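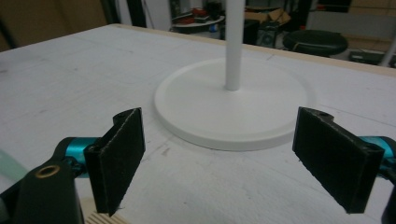
White stand, round base, on the scuffed table.

August, 9:40 am

Piltgate sign-up flow, first pass on the new account linking. The plan was to let people bring over an old Vasteck login, or an email address, or make a fresh account. Three doors into one room. By lunch we had built a fourth door that leads to the parking lot.

Ran 109 test accounts through it. 77 linked on the first try. Most of the rest got the "username taken" message, and the person who had taken the username was them. Maham Dogar says this is technically correct. I have asked her to stop saying that.

Cause, as far as I can tell: the old Vasteck names are case sensitive and ours aren't, so MELNESS and Melness are two people on one side and one very confused person on the other. Fouzia had written this in the notes last spring. I had replied "good catch" and done nothing.
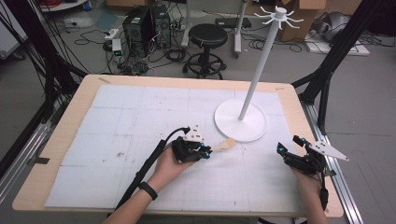

p. 15

2:15 pm. Lowercased everything before the lookup. Reran the failures and all but four went through. The four have a trailing space in the name, which somebody once thought was a fine way to get the handle they wanted. I admire them a little.

The confirmation email is still slow. Slowest was 749 seconds, long enough to forget what you signed up for. Fouzia Swati thinks the Lashari mail queue is retrying against the old server address. Haven't checked. She is usually right, see previous page.

Also: the friend code screen asks for notification permission before it says what the app is. Everyone taps no. I would too. Move it after the nickname step.

To do
- trim spaces, then decide who keeps the name
- mail queue config (Fouzia)
- reword "username taken" (Maham, under protest)
- find out why the back button logs you out on tablets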